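Regional council population forecast, what do you all make of it?

plorik_south
The May forecast is finally out and I read the whole thing in one sitting! Short version: Wedov district gains 2652 residents over 9 years, nearly all of it from families moving in for work, and the council wants 300 new homes approved before the next budget. I love that we're getting real numbers to argue over after years of guesswork.

mbell_wedov
300 homes for 2652 people? That's close to nine to a house. Somebody check the math.

plorik_south
Page 32 covers it, the rest are meant to go into homes already approved (the old rail yard, mostly). Worth reading before you get mad, the tables are great.

tressa
Already approved and already built are two different things. My street has had a permit sign up so long the paint is gone.

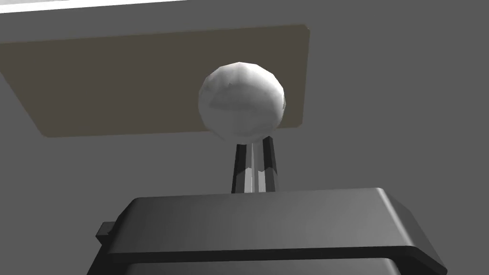 Render: white faceted sphere on a dark stem

Anyway, my bigger gripe is schools. Councilor Matubbar asked about class sizes at the hearing and got one sentence back.

nuwan_n
Nuwan Nanayakkara here, I spoke at that hearing. Vasanthi Matubbar got two sentences, to be fair, and the second one was a promise to publish school figures separately. I came away excited. A growing district gets a bus that runs after dark!

mbell_wedov
Or it gets more people waiting for the same bus. Growth with no money behind it is a headache, I don't care how nice the tables are.

plorik_south
So come say that! Comments are open and they read them out loud, I've heard mine twice now. The more of us the better, even the grumpy ones :)

tressa
Fine, I'll write something on the schools. Does it have to be on the form?

nuwan_n
Nope, a plain letter works. Put your street on it or they'll send it back.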